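# Nukton two-arm bench cell: review after four months on kitting

We put a Nukton two-arm cell into our packing room in June. I run the room, and this review is for other small shops thinking about the same purchase. Hondbridge makes wooden learning toys, mostly letter sets, and a lot of our labor goes into putting the right blocks in the right trays.

Before the cell, kitting was hand work from start to finish. It's easy for the first hour and hard on the neck and wrists by the fifth. Most of our returns were spelling mistakes: two letters swapped, or a letter from the wrong set.

**Setup.** Nukton quotes two days. It took us most of a week. The arms went up fast, but teaching them our trays was slow, and the manual assumes you have done this before. We bought the training package through Zieliński, the regional dealer, and I would not skip it. The classes were good. The printed handouts were for an older version of the software.

**Speed.** The cell does 80 trays an hour on short words. A good packer beats that in the morning and falls below it after lunch. Over a full shift it comes to 400 trays, with stops for refills and jams. If you are buying for speed alone, I would look at something else.

**Accuracy.** Better than ours was. We have shipped 3000 sets from the cell and returns for wrong letters are down to almost none. The misses we do get are mostly blocks sitting proud of the rim, and those get caught at the shrink wrap station.

**Wear.** Plan on replacing grip pads. Chipped paint is also a problem with any metal or hard plastic finger, and we now have a touch-up shelf that we did not need before. We tried the softer pads from Dumen. They hold well but cost twice as much, and I have not decided.

**The people.** No jobs were cut, and I put that in writing before the cell arrived. I would advise any manager to do the same. The work did change. Packers who used to fill trays now refill stock, check finished sets and clear faults. Two of them like it. One asked to go back to hand packing for special orders, and we worked that out. The main complaint is that checking is duller than packing — you stand and look, and the hours go slowly. We rotate every two hours now and that has helped. Pay went up one grade for anyone who finished the training, which I think was only fair.

The letter work, on a five-letter word:

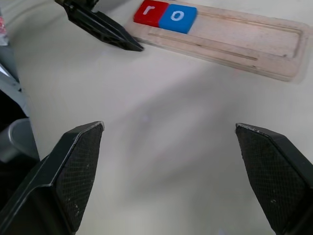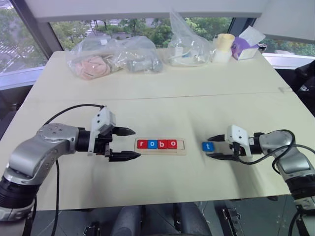
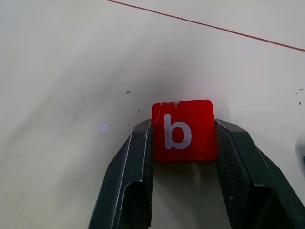
The other thing I would raise with Nukton is the fault messages. They come up as code numbers, and the list of codes is in a separate file. My packers taped a copy to the wall in the first week. A plain sentence on the screen would save a walk and a phone call.

Noise is low enough to talk over. Power use has not shown up on the bill in any way I can pick out. Support by phone is good in the morning and slow after 3.

I give it 4 out of 5. We are keeping it, and the second cell is on hold until I see how the pads last through the holiday orders.

October 2024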